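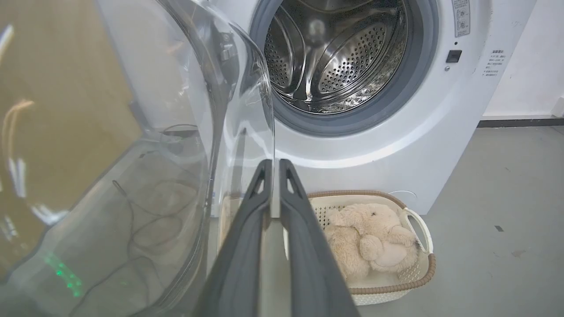
Getting an arm to do laundry has been my evening project since October, and I've reached the stage where I talk about it to people at the grocery store. It began as a bet with my neighbor Kathleen Keogh, who said I would fold before the robot did (she has been waiting to use that one again, I'm sure). The part I have spent the most time on is the reach into the washer. A round opening looks generous until you try to bring two fingers through it without rubbing the gray gasket, and then there's the open door on the left, a big clear bowl of a thing that takes up exactly the space where my elbow joint wants to be. I lost most of a weekend to that elbow. In the end I moved the base over 4 inches and let the arm come in a little from the right, and oh, what a difference!

The fingers are the third set. The first ones I printed far too short, and the second ones were long enough but flexed so much that every grab turned into a sort of wave. Hélder Gouveia at the workshop looked them over and told me to slow the print down and stop being cheap with the infill, and of course he was right – he usually is, and he is very nice about it. These took 37 hours on the old Coruteck printer, both fingers together, and I checked on them like bread in the oven.

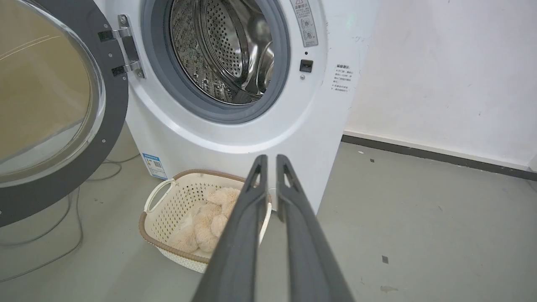

The control side is simpler than people expect. I run everything through Firkis on a secondhand laptop, with one routine for lowering to the basket, one for closing, and one for the trip up to the drum. The closing routine is my favorite because it's so short. The trip up is my least favorite, and it has been rewritten more times than I'd like to admit to Kathleen.

Soft things are still the hard part. A fuzzy item squashes down as the fingers close, so the motor current creeps up slowly and my code can't decide when it has a proper hold. I've set the limit at 43 percent for now and I nudge it up or down each evening, with notes in a spiral notebook that already has coffee on it. Hélder thinks I should add a pressure pad to each fingertip, and I've ordered a pair, so that will be the next post if the mail is kind to me.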